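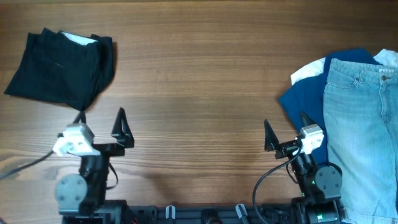 Crisóforo Tovar wrote in to say that the legs of his trousers were always dry long before the pockets, and could we please put the pocket advice nearer the front of the guide.

Guides > Laundry Room > Clisley Drying Cabinet > First Load

Filed under: Setting up and getting going

4. Your first load

Happily done, Crisóforo! This section now starts with trousers and jeans, the hardest things a drying cabinet has to deal with and (we think) the most satisfying to get right. Once you can dry a heavy pair of jeans well, shirts and tea towels will feel like a holiday.

Before you begin, check that the cabinet is level and the drip tray is pushed fully home. The door needs to swing right back, so leave the space shown in section 2.

1. Fit the top rail in the upper slots. With the rail there you have 972 mm of hanging height, enough for most long trousers hung by the hem.

2. Spin everything at your washing machine's fastest safe speed. Water that goes down the drain now is water the cabinet never has to shift.

3. Empty the pockets and pull the linings out. Do the small ones too — coin pockets and narrow slit pockets hold on to damp like you wouldn't believe.

4. Undo buttons and zips, then give each pair a good shake from the waist.

5. Hang by the hems, using two clips to each leg. Leave a hand's width between pairs.

6. Turn the dial to Heavy and press Start. The display shows 189, the longest time in minutes, and drops as the sensor reads the air.

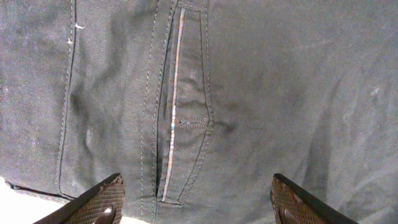 7. When the chime sounds, feel the thick parts first: waistband, inner leg seam, pocket edges. If any of them is cool to the touch, turn the dial to Finish for another short run.

Note: The Villaseñor rail kit (part 359) adds a second row for short things. It's a lovely bit of kit for children's clothes, but take it out before you hang full-length trousers.

CAUTION: Never hang clothes that have been cleaned with spirit, petrol or any other solvent. Don't cover the grille at the bottom of the cabinet, even with a sock.

Folding can wait until the cloth has cooled. Warm denim takes a crease very happily and hangs on to it for days. Lay each pair flat, smooth the pockets back in, and fold leg to leg.

Comments (3)

Rurkarano: Pulling the linings out made all the difference to my work trousers. Should've thought of it years ago.

damp_in_Clirkitport: Does Heavy suit wool? Mine are half wool and I'm nervous.

Clisley Help: Please use Gentle for any wool mix, and hang by the waist!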